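Dastness Tenants' Repair Fund
Progress report, August

Sorry this is coming in close to the wire, the office line has been ringing since 8 am. Short version first, detail after.

Where we are

Grant money in and mostly committed. Main work this period was damp and drafts in the older flats on the Chala side, plus getting the advice desk running properly. Advice desk is going well. Damp work is behind. We think we can still finish inside the grant period but it will be tight, and I would rather say so now than in the next report.

Damp and ventilation

We planned on 7 flats by the end of this period. Finished 5. The other two are waiting on the roof, no point replastering under a gutter that still leaks. Rindier (our contractor) has quoted for the gutter and we've said yes, start date not confirmed. They've been decent to deal with but slow to answer email. Phoning works better.

What got done in the finished flats: bathroom fans replaced, trickle vents cleared out, bad plaster cut back and redone, mold-resistant paint on the outside walls. One household asked to keep their own paint color in the bedroom and paid the difference themselves. Fine by us.

Moisture readings will be taken again once the heating is on. Summer readings don't tell us much. Please don't read anything into the figures we sent last time, they were taken in a warm spell and I should of flagged that.

Floors

Not in the original plan, but you agreed in the spring we could use part of the contingency where damp had lifted the old covering. Kitchens and bathrooms only. Tenants picked from the sample book, and nearly everyone went for gray or something close to it. The pale stone looks hide dust and crumbs well, which came up more than price did. Plain white was in the book too, no takers.
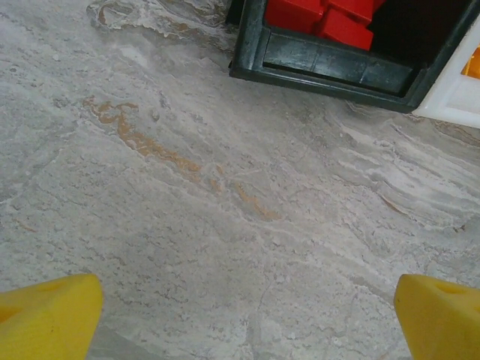
Advice desk

Open in the Grurkstead hall, evenings from 6 pm. Busier than expected. Most questions are about heating bills, then deposits, then who is responsible for what (windows, mostly). We had 600 copies of the repairs leaflet printed and they are nearly gone. Second run needed, with the phone number fixed — the first run had the old one on the back page and we've been correcting it by hand.

3 languages at the desk now. Translation of the leaflet itself hasn't started. Got one quote, too high, looking for another.

The hall is cheap but cold and there's no private corner. People don't want to talk about arrears with the line standing behind them. We have asked if we can use the side room. Waiting to hear back.

Money

Spending on the damp work is under where it should be, because of the two flats not done. Not a saving, it will all go once the gutter is sorted. Printing over, a little. Hall hire on budget. Floors came out of contingency as agreed and we don't expect to ask for more from that line.

Invoices attached separately. One from Rindier is missing a date, they are reissuing it.

Problems

Gutter, see above.

Access. Several visits wasted because the letter went out too late and people were at work. We now text the evening before as well and offer an early slot. Better since then.

Record keeping. Two spreadsheets that didn't agree with each other. Merged now. If you spot anything odd in the flat list compared to last time, that is probably why, ask me.

Next period

- Gutter done, then the last two flats
- Moisture readings in all finished flats
- Leaflet reprint with teh right number
- Second translation quote
- Side room at Grurkstead, yes or no
- Short tenant survey, a single page, draft is written

Decision needed from you

Can we move the unspent part of the training line into printing? It is a small amount. The course we wanted was canceled and there isn't another one before the grant ends. A yes by email is enough, we need it before the leaflet goes back to the printer.

Full accounts will come with the final report as usual.

Related items
Progress report, May
Repairs leaflet (first printing)
Chala side: list of works agreed
Advice desk opening times
How to report damp in your flat
Notes from the spring funders' call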